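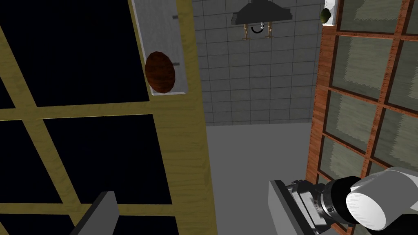
Title slide. Glazed cabinet with a pale wooden frame (render).

Wood, glass and damp air: keeping a small collection in old cabinets
Speaker notes, 14 Oct 2018
Seema Vashisht

2 comments | 40 shares

Title slide

Leave up while people sit down. Introduce self. Thank Donnie Gourlay for the data loggers and Uthai Sitthichai for the floor plans of the Oner store. Handout is at the back and has the references, so there is no need to copy the slides.

Scope: timber display and storage cabinets with glazed doors, in rooms without air conditioning. I will not cover sealed metal cases. Insects only come up where they affect the choice of gasket.

Slide: Relative humidity, quickly

Relative humidity is the water vapour in the air as a share of the most it could hold at that temperature. Warm the air without adding water and the figure falls. Cool it and the figure rises.

Point at the curve. Start from 20 degrees and move left. Most of the trouble in an unheated store happens on this part of the line, at night, in spring and autumn.

A heater on a timer will make the figure swing every day. Several people here will have inherited a heater on a timer. Pause for this.

Slide: What timber does

Wood takes up and gives off water until it is in balance with the air. It changes size as it does so. Movement along the grain is small enough to ignore in furniture. Movement across the grain is not, and it is greater around the growth rings than through them.

A frame and panel door is built to allow for this. The panel sits in a groove and can slide. Glazing bars are narrow, so each one moves very little, but the stiles are wider and the joints at the corners take the difference.

If someone has run glue or filler into the groove, the panel can no longer slide and it will split. Show the Nenach door. The filler was put in to stop a rattle.

Slide: What glass does

Glass does not take up water. It follows the air temperature faster than the timber does, and a single pane near an outside wall will be the coldest surface in the cabinet. Condensation starts there and runs to the bottom rail. Look for lifted finish and dark staining along the lower bead.

Old putty goes hard and shrinks. Gaps at the putty line are a larger source of air leakage than most people expect. The gap between the doors is larger still.

Slide: Air exchange

A leaky cabinet tracks the room. A tight cabinet lags behind the room and smooths out the short swings. Neither will change the yearly average.

Tightness has a cost. Some timbers give off acetic acid, oak in particular, and a tight oak cabinet will hold it in. Lead, shell and some ceramics with soluble salts should not be kept in one. If the species is unknown, assume the worst and put an indicator strip inside before sealing anything.

Question likely here about varnish. A coating slows the release of acid but should not be relied on to stop it. Water-based coatings need a long airing before objects go back.

Slide: The Oner store

Brick building, ground floor, north-facing. Background heating only. Four kinds of cabinet, all timber and glass, none made for the room. We logged from April through to the following April.

Loggers were placed on the middle shelf, at the back, away from the door. Donnie's advice was to put one outside the cabinets as well, at the same height. Do this even if there is already a room sensor. Ours was above the door and read warm.

Slide: Results

We had 266 days with a full set of readings. The rest were lost to flat batteries and one logger that was put back in its box still running.

Read the chart from the bottom. Grey is the room. The black line is the untreated cabinet and it sits almost on top of the grey. The dotted line is the cabinet with new door seals. Its daily swing is less than half that of the room. The winter low and the summer high are nearly the same for both, as expected.

The step in late summer is the Brenier blinds going up. They cut the afternoon peak in temperature and so the dip in humidity that went with it. They were cheaper than any of the work on the cabinets – say this clearly.

Slide: Buffering

Silica gel, conditioned to the target before use. We used 40 per cent for the metals and left the mixed cabinets alone. Gel needs a free surface, so spread it in shallow trays. A deep tub works only at the top.

Joon-young Yeon's spreadsheet gives the quantity of gel from the cabinet volume and the leakage. It is linked on the handout. Measure the leakage before filling it in. A guess at the leakage makes the answer worthless.

Cotton, paper and unfinished board are also buffers. A full cabinet is steadier than an empty one. Take this into account if objects are being moved out for a loan.

Slide: Repairs that are worth doing

In this order.

Move the cabinet away from the outside wall. A hand's width is enough for air to pass.
Level the feet. Doors that bind are usually on a frame that is out of square through standing on an uneven floor.
Replace loose putty and check the beads.
Fit a compression seal at the door edge. Do not use foam of unknown type.
Consider gel only after all of these.

Apolinar Quezada will disagree with me on the second and third and would swap them. Either is fine.

Slide: Still open

We do not have good figures for the Amissah cabinets, which have a fabric lining. The lining probably buffers a little and may also give off acid. Testing is under way and I have no result to show.

We also have no second winter for the sealed cabinet. Seals take a set under load, and I expect the leakage to rise.

Questions

If short of time, skip the buffering slide and go from results to repairs. Leave the repair list on screen during questions.

Related items
Reading a humidity chart: notes for new staff
Door seals compared: the Nenach trial
Blinds, films and north light
Lead and oak: a short reading list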